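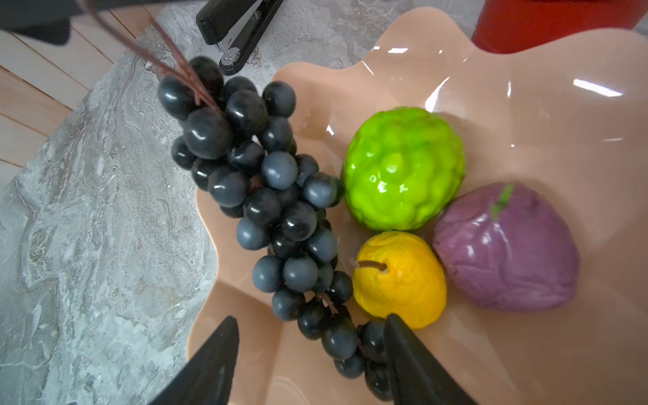

*By Nazanin Babaei · Fusden arm handbook, part 4: Teaching by hand and by remote · March 2024*

By now you should have the arm bolted down, the wrist camera plugged in and the Monero app showing you a live view. If the view is upside down, go back to part 3 and turn the camera setting by 90 degrees twice, which is a silly way of doing it but it's the only button we've got.

I'm using the fruit bowl task all the way through this part, as it's the one I know best (and the one I've made the most mistakes on!). The job is to lift the grapes out of the bowl and lay them on the worktop. The fruit is all artificial, so you can leave it out for weeks and squeeze it as hard as you like.

## Before you start

- Charge the hand controller fully. It gives no warning before it switches off.
- Check that the stop button is within reach of your free hand. Mine lives on the left.
- Keep the load under 700 grams. Plastic fruit won't trouble it, but people do get ambitious.

> **Caution:** Keep your fingers out from between the gripper fingers whenever the arm light is green, even if you're only straightening a stem.

## Guiding the arm by hand

I do this first, just to fix the start and end positions. The proper recordings come later with the controller.

1. Press **Loose** on the arm base. The joints go slack, so have a hand under the forearm before you press it!
2. Hold the arm by the cuff above the wrist. Please don't pull on the gripper itself, Farzad has had to re-seat two of them already.
3. Bring the gripper over the bowl, high enough that the rim can't catch. Our bowl has a wavy edge and the height is different all the way round, so I go by the highest bit.
4. Press **Save start**.
5. Move across to the clear patch of worktop where you want the grapes to end up, and press **Save end**.
6. Press **Firm**, wait for the click, then let go.

**Note:** If the arm sags a little after the click, the saved position is still the one from before the sag. Leave it be.

## Recording with the controller

1. Pick up the controller and choose **New task**. Give it a name you'll recognise in December. I've got one called "grapes again new" and I couldn't tell you what was new about it.
2. Press **Go to start**, and wait until the arm has stopped.
3. Squeeze the trigger to begin recording. A red dot shows in the corner of the app.
4. Lower the gripper with the fingers open, one either side of the lower part of the bunch. Watch the wrist view for this bit and not the arm, because from your chair the bowl hides what you need to see.
5. Look at what's next to the fingers. In our bowl the lemon sits right beside the bottom of the bunch, and one finger ends up partly over it. You can carry on like that as long as the lemon isn't between the fingers.
6. Close slowly. The berries are packed tightly and the bunch is long, so go for a good thick part and not a single berry at the tip.
7. Lift straight up before you go sideways. I can't say this enough! Going sideways early drags the bunch along the rim, and the robot will learn to do exactly that.
8. Carry the grapes to the end position, lower them until they touch, and open the fingers.
9. Let go of the trigger. Stay still for a moment so the file can finish saving.

A calm run takes me 8 seconds from squeeze to release. If yours are slower that's fine, but try to keep them much the same as each other.

> **Caution:** If you bump the bowl hard enough to shift it, press stop and then **Throw away**. Don't try to rescue the run by chasing the bowl round the worktop.

## How many, and what to change

Record 18 good runs before your first training session. Between runs, change one of these:

- which way the bunch is lying, including hanging over the rim
- where the other fruit sits, so sometimes there's a lemon in the way and sometimes there isn't
- the position of the bowl, by a hand's width or so

Leave the overhead lights alone for the first batch. A glossy bowl throws bright streaks back at the camera, and Ghazal likes to get one set working under steady light before she starts closing blinds. After that, do vary it.

**Note:** Swapping people halfway through is allowed. Negin grips much lower than I do and the app copes, but put your initials in the **Taught by** box so we can sort the runs out afterwards.

## If a run won't save

Check the card first, as it's nearly always full. If there's room on it, unplug the controller, count to five, plug it back in and open **Unsaved runs**. Anything listed there can be kept by pressing **Keep** next to its name. If the list is empty the run has gone, I'm afraid, and you'll have to record it again from **Go to start**.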